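Household Tips: Keeping Rain Gauge and Sump Pump Readings on the Home Computer
By Suqin Song
Updated 06/06/2026

Many households around Erkden keep a rain gauge in the yard and write the numbers on a calendar in the kitchen. That works until you want to compare two springs, or until the calendar gets thrown out in December. The tips below are for moving those readings into a plain file and keeping them usable.

Reading the gauge

Read it at the same time every day. I use 7 a.m. Empty it after each reading, even if there is only a little in the bottom.

Get your eye level with the water. The surface curves up at the sides of the tube, and you want the low part of the curve.

Write down zero when it is dry. A blank and a zero are different. A blank means you did not look.

If you were away for a few days, put the total on the day you came back and write "multi-day" in the notes column. Do not divide it evenly over the days you missed.

The plastic Bimska gauges sold at the farm store crack if water freezes in them. Take the inner tube out before the first hard frost and let snow collect in the outer cylinder. Melt it indoors and pour it through the tube to measure.

Setting up the file

One row per day, one column per thing. Mine are date, rain_in, pump_runs, notes. No spaces in the column names.

Write dates year first, with dashes. They sort correctly that way in any program.

Keep the unit out of the cells. "0.4 in" is text to a computer and cannot be added up. Put the unit in the column name.

Pick one mark for a missing reading and stick with it. I leave the cell empty. Some older logs use -99, and if you forget to tell the program, your monthly total will come out negative.

Save as CSV. Leave colors and merged cells for the copy you print.

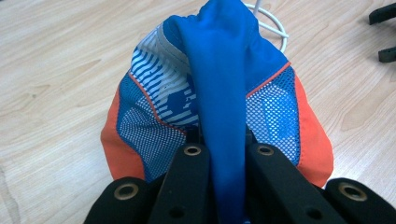
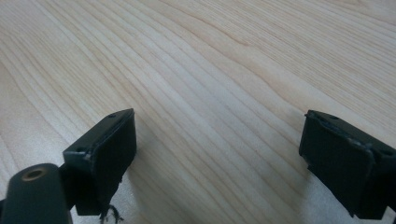
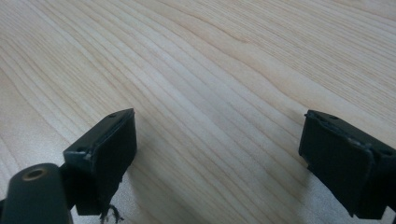
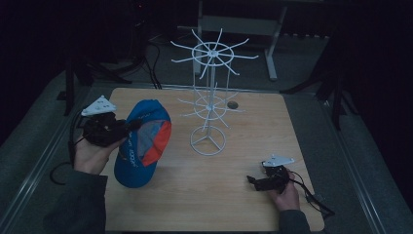 Light wood tabletop, four views. The blue cap and the white wire rack are in the last one.

Checking what you typed

Sort by the rain column and look at the top and the bottom. A dropped decimal point shows up right away. Anselmo Guimarães on Bragança Road sent me his log to look over, and row 234 had 14 inches for a day when my own gauge had 1.4.

Count the rows and compare with the number of days between the first and last date. My file has 1761 rows and should have 2064. The gap is mostly the years before I started writing zeros, so I can't tell the dry days from the skipped ones. I have left them out and do not use those years for totals.

Look for the same date entered twice. It usually happens when two people in the house both read the gauge.

Plot it once a month. A simple bar chart is enough. A long flat stretch in a wet spring probably means a clogged funnel. Mine was a maple seed.

If you use Python

Read the file with pandas and name the date column in parse_dates, so the dates come in as dates. If you use -99 or some other mark for missing, give it to na_values in the same line.

When you resample to monthly totals, a month with no readings at all will show as zero unless you set min_count=1. This fooled me for most of a winter.

Tab-separated files need sep="\t". If everything lands in one wide column, that is the reason.

Keep the raw file as it is and save the cleaned one under another name.

Sump pump

A cheap counter on the pump outlet will give you runs per day. Write it down when you read the gauge. After a year you can see how long the water takes to reach the basement. At my house in Dramow it is a day and a half in April and much less in the fall.

Reset the counter on the first of the month only. Daily resets get forgotten.

Backups

Once a week, copy the file to a USB stick and keep the stick somewhere other than the basement. The file is tiny. Even at over 2000 rows it is smaller than one phone picture.

Keep the paper calendar too, at least for the first year.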